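Colour Retention and Shrinkage of Cotton Knitwear in Domestic Washing

Student project report, textile care module
May 3, 2022

1. Introduction

Cotton knitwear is washed more often than most other clothing, and much of the wear it shows is caused by laundering. Two changes matter most to the owner: the garment becomes smaller, and the colour becomes paler. Both are covered in the course text, but mostly for woven cloth washed under laboratory conditions. The aim of this project was to compare two common household settings, a 30-degree and a 60-degree wash, on plain cotton knit of the kind sold for everyday tops.

The work was limited to one fabric supplier (Taditz) and one detergent (Gestgate liquid, unscented). No attempt was made to compare brands. Tumble drying was left out at the proposal stage, as the machine in the teaching laundry has no readable temperature control and the results could not have been repeated.

2. Background

A knitted fabric is made of loops. During knitting and finishing the loops are pulled lengthways, and the cloth is sold in that stretched state. When it is wetted and moved about in a drum, the loops tend to return to a rounder shape. The length falls and the width may stay the same or even grow. This is called relaxation shrinkage, and most of it takes place in the first few washes.

Colour loss has several causes. Some dye is only held on the surface of the fibre and leaves in the first wash. Further loss is slower and depends on temperature, on the detergent and on rubbing. Rubbing also raises short fibre ends, which scatter light and make the cloth look paler even where the dye is still present. The two effects cannot be told apart by eye.

Heathered yarns are a special case. They are spun from fibres of more than one shade, so the surface is uneven from the start. Small losses are harder to see on a heathered knit than on a solid one, and a colour reading taken at one point may not represent the whole panel. Folds make this worse, because a crease reads darker than the flat cloth beside it.

Pale green cloth, heathered cotton in the first two pictures:
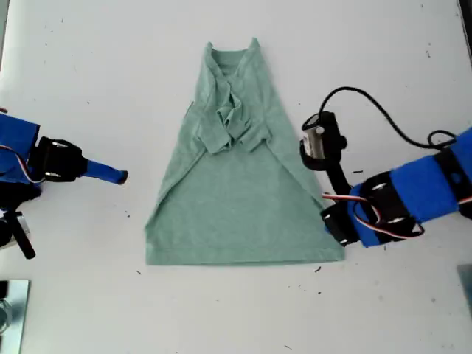
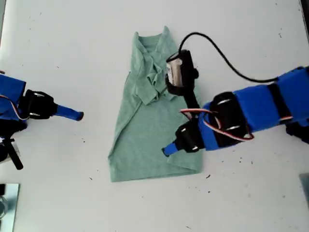
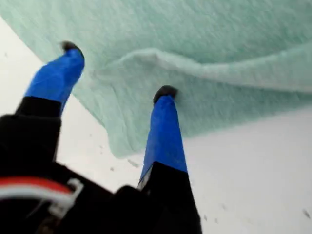
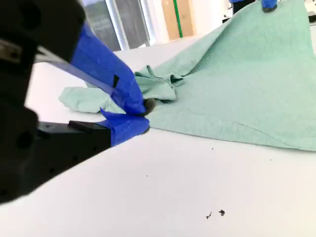 For this reason all colour readings in the project were taken on flat, single-layer samples under the same lamp, and the mean of several points was used.

3. Method

Square samples were cut from one roll of Taditz single jersey, solid dyed. Each sample was marked with thread at two points along the length and two points across the width, 200 mm apart in both directions. The cut edges were overlocked to stop them curling and fraying.

The samples were divided into two sets. Set A was washed at 30 degrees and set B at 60 degrees. Each load was made up with plain white cotton so that the drum was always filled to the same weight. The detergent dose was the amount given on the bottle for medium soil. Spin speed was kept at the lowest setting for both sets.

After each wash the samples were dried flat on a mesh rack and left overnight before measuring. The distance between the thread marks was read with a steel rule. Colour was compared with an unwashed piece using the Petridis grey scale card, which runs from 5 (no change) down to 1 (strong change).

Washing was carried out in April. One load in set B was stopped early by a door fault and was not counted.

4. Results

After the first wash, both sets were shorter and the change across the width was small. Set B lost more length than set A. Later washes added little to set A, while set B went on shrinking slowly until the series ended.

Colour in set A stayed close to the unwashed piece throughout. Set B was visibly paler by the middle of the series, with some fuzz along the overlocked edges. The fuzz was not measured.

5. Discussion

The shrinkage results agree with the loop relaxation account given in section 2. The slow further change in set B is less easily explained. It may come from swelling of the fibre at the higher temperature, but the present data cannot show this.

The grey scale card has only a small number of steps, and readings between two steps depend on the observer. A colour meter was requested from the Plirnetti loan store and was not available in time. The steel rule was a smaller source of error, although the thread marks themselves sat loosely in the knit and could move slightly when the sample was handled.

6. Further work

The series should be repeated with a heathered jersey from the same supplier, using a colour meter and a fixed grid of reading points. A third set washed at 40 degrees would show whether the change between the two temperatures is gradual. Whole garments should be included if funds allow, as seams and collars restrain the cloth and may not shrink at the same rate as the body panels.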